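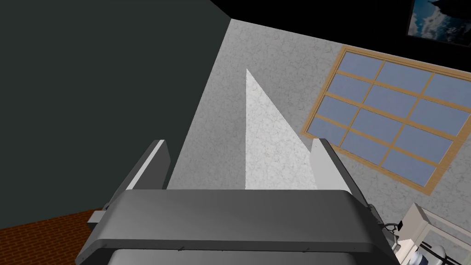 Tuesday, simulated room - gripper that won't close

Kettle on, coat still on the chair, and I'm writing this up while it is fresh. I know perfectly well that if I leave it until tomorrow I shall remember the annoyance and none of the detail.

The overnight batch on Bromo was meant to be a dull one. It was the Savham task with the new controller branch (we are all calling it Cattaneo now, so I will too), both arms, 600 steps to an episode, nothing clever. Most of it was fine. Then I opened episode 91 over breakfast and the log said the gripper had been told to close, had closed, and had reported a nice steady grip for the rest of the run. The rendered views said otherwise. Fingers apart, a good wide gap between them, nothing in it but the wall behind.

My first thought was that I had paired the wrong log with the wrong pictures, which I have done before and will no doubt do again. So I went back and matched them by step number, slowly, with a pencil. They match. At step 131 the close command goes out, the reported finger position goes to closed on the very next step, and the fingers in the render stay exactly where they were. A real finger can't get there in one step, and neither should ours. That ought to have been caught by the check we wrote in the spring, and I'll come back to why it wasn't.

What I tried this morning

Replayed the same episode with the same seed. Same fault, same step, which cheered me up enormously - a fault that turns up on time is half mended.

Swapped the controller back to the old branch and left everything else alone. The fingers close as they should. So it is something Cattaneo does, or something it has stopped doing.

Put Cattaneo back and sent the close command by hand with the arms parked. Closes perfectly, both sides, as often as I care to ask. This was the point at which I went for a walk round the car park.

Came back and ran it with the arms moving through the usual sweep, pausing whenever I felt like it to look at the room view and compare joint angles with the log. The arm joints agree with the log to as many decimals as it prints. Only the fingers are telling stories.
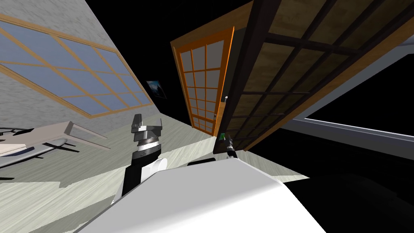

Could it be the physics step being too coarse, so that the fingers simply never get going? I halved the step and then halved it again, and the fault stayed put at the same moment in the episode, so I've crossed that one off.

What I think is happening

Cattaneo tidies up the command queue whenever an arm changes from one motion to the next. It clears anything it believes is stale. If a gripper command lands in the queue just as the arm changes over, the command gets cleared along with the rest, before it ever reaches the fingers. That by itself would be a nuisance and we'd see it straight away. The trouble is the line after, where the reported finger position is filled in from the last command when there is no fresh reading. So the log shows us what we asked for and calls it a measurement. I am fairly sure I wrote that line myself, years ago, for the Bakby demo, when we had no finger readings at all and needed a number to put in the box. Sorry, everyone.

It also explains the check. The check compares the command with the reported position, and in this case they are the same number wearing different hats, so of course it passed.

I went through the rest of the batch for the same one-step jump and found it in 46 episodes. None of them should go into the training set until they've been run again, and I've moved them into a folder called DO NOT USE so that I can't be accused of being subtle.
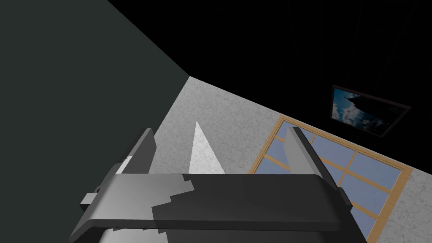

The bit that bothers me more than the lost night is the real arm. The same branch was pencilled in for the bench at the end of the week, and a gripper that says it is holding something when it isn't is one thing in a simulated room and quite another over somebody's hands. The opposite case worries me too: an open command cleared in the same way would leave the fingers shut while the screen says open, and a person could quite reasonably reach in. I haven't seen that happen in the logs, but I haven't got a reason why it couldn't.

So, for now:

Cattaneo stays off the bench. I've put a note on the controller cabinet and another on the bench PC, and please leave both of them up even if they look scruffy.

No fresh finger reading now means the log says "none", and the run stops. It will be irritating. Put up with it for a few days, please.

Gripper commands get their own queue, apart from the arm's. I've started this and it builds, but I haven't run it on a full episode yet.

The check needs rewriting so that it looks at the finger joints directly. If anyone fancies doing this I'd be very grateful, as I am far too fond of the old one to be trusted with it.

One more small thing before I forget, and it may be nothing. On two of the replays the log clock on Bromo lagged a little after the pause button was used. I don't believe it has any bearing on the fingers, as the original batch ran without pauses, but I've kept both logs next to the bad episodes. Next job is the replay of 91 with the separate queue, after lunch.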